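How to Sort a Keepsake Box Without Losing an Entire Weekend

Filed under Small Spaces, August 10, 2020

Most homes have a box in which small things go to retire. Mine came with a pair of shoes in it, years ago, and has since taken in packets, cards, buttons, a key to a door in Hinstead I no longer have any right to open, and the warranty for a toaster that died under Obama. If you have a box like this, set aside 30 minutes and a flat surface.

What you need

A shallow box with low sides
A second container for things that are leaving
A cloth you don't mind crumpling
A pencil
A timer

1. Pick your surface. I use the bed. It's the right height if you kneel, and you have to finish before you can sleep. Spread a cloth first, because old boxes shed, and you'll be lying in whatever comes out.

2. Tip everything out at once. Lifting things out singly sounds civilized, but each one will want to tell you its life story. Gwendolyn Gallagher tried it that way in March and was still reading birthday cards at midnight.

3. Wipe the inside of the box and let it dry. A barely damp rag is plenty. Cardboard has opinions about water.

4. Make 2 piles: staying and going. You'll be tempted to start a third called "ask my sister." Your sister doesn't want it either.

5. Put the flat things back first. Packets and envelopes go in face up, so you can read them without digging. If a packet is sealed and you have no idea what's inside, open it now. I once kept one for three years out of respect, and it was a spare button.

6. Add the blocky things next, off to one side. Soap, little cartons, decks of cards – anything that would crush its neighbors. Leave space between pieces. A box packed tight is a box you'll never look in again, and then you may as well have mailed it to the moon.

7. Stop when the bottom is covered. One layer only. The second layer is where the toaster warranties live.

8. Write the month on the underside in pencil. Pencil, I said. You'll be back.

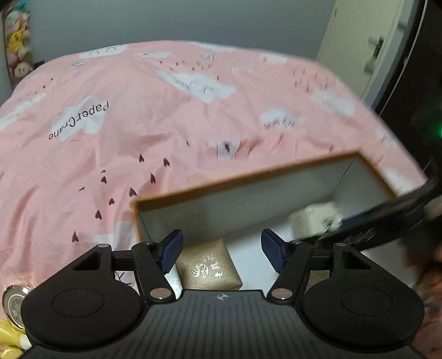 As for the going pile, get it out of the house the same day. Mine sat by the front door for a week once, and by Friday half of it had wandered back. Paper goes in the recycling, and anything with your address on it gets torn up first. Loose keys can go in an envelope marked "keys," where they'll be exactly as useful as before but quieter.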